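Clorkatora grasp planner: six months in
Review by Comfort Boateng

I've been living with Clorkatora since November, and I'm fonder of it than I expected to be (we came over from Gornar, so my standards were modest!). Setup took me 31 minutes, tea included, and the colour-coded contact view is a joy when you're trying to work out why a grasp scored badly.

Handles are where it's strongest. You mark a curve on the model and it offers up wrist poses that respect your joint limits, though thin wire fittings still confuse the depth filter a little. The replay tool is lovely too, and I've favourited 70 clips already.

Wrist views, a basket by the produce first and then the arm over carpet:
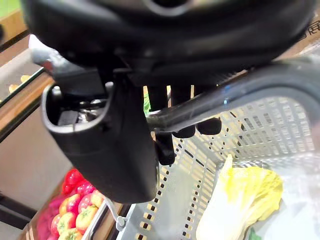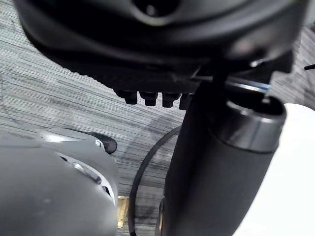 My one real grumble is the licence, at $152 a seat, and the log exporter still forgets your folder every time you close it. I'd buy it again, mind you, and I've told the Drotwood lot as much.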